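12 August 2022, Zarivthorpe, teleop bench

Tirik task set, cup upright, simulated cell only. Aim for the day was 50 usable demonstrations by remote control. Stopped short of that and spent the afternoon on the controller mapping instead.

Setup as on the last run, apart from the wrist view, which is now the main window for the operator. The overhead view is still logged but hidden during driving. With both open, operators look at the overhead one for the approach and then lose the fingers when they switch back.

Translation scale cut from 5 to 2. Slower to reach the cup, but the last bit of travel is far easier to control. Rotation scale left alone. Wrist roll still drifts when the hand controller is held at an angle – the clutch seems to re-zero position and leave orientation where it was. To check in the Dabbas bridge code before changing anything else.

Grasp choice. Two ways of taking a cup that is on its side: pinch the wall at the rim, one finger inside and one outside, or close across the body. The body grasp needs the gripper nearly fully open and leaves very little margin. Rim pinch it is, for all operators. Mixed grasps in the first Ernano set gave a policy that hovered between the two and closed on nothing.

Demonstration rules from now on:
Pause before closing, then close in one movement.
No regrasping. If the pinch is bad, discard the episode and reset.
Lift before rotating.
Release only once the base is down.

Contact is still too soft at the rim. With the grip force at default, the cup wall sinks into the finger pads by more than 3 mm before the solver pushes back. Fine for replay, bad for anything we want to move to the real arm in October. Will try a smaller time step first and leave the friction values as they are.

Open: whether to keep the discarded episodes. I would keep them in a separate folder, marked as failed, with the operator's reason in the notes field. 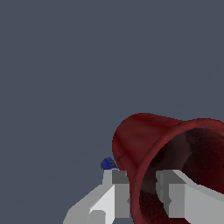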